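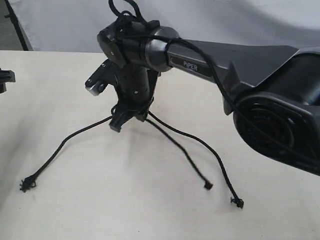 Call for participants: remote teleoperation study

The manipulation group at Nugroho is recruiting adult participants for a study of operator input in robot learning. The work compares two ways of collecting demonstrations for the same arm: direct hand guiding, and control through the Dredarer handset.

Background

Our first data set holds 3062 demonstrations, of which 832 were rejected at review, mostly for hesitation close to the tabletop. Policies trained on the remainder reach the object reliably but close the gripper too early. We wish to establish whether this error comes from the input device or from the operator's view of the workspace.

What is involved

You will attend three sessions in May, each lasting roughly 90 minutes including breaks. In each session you will move a PIPER arm over a white table and complete short pick-and-place tasks. Joint positions and gripper commands are recorded throughout. Your face and voice are not.

Who can apply

Applicants must be 18 or over, with normal or corrected eyesight and full use of both hands. Previous experience with robots is not required. Anyone who took part in the Bamov pilot is excluded.

Payment and data

Participants are paid by voucher at the end of each session and may withdraw at any point. Recordings are stored under a participant code.

How to apply

Write to Nabila Sopacua at the Nugroho study office, giving your preferred hand and the times of day you are free. Questions about the method should go to Bezawit Nigatu.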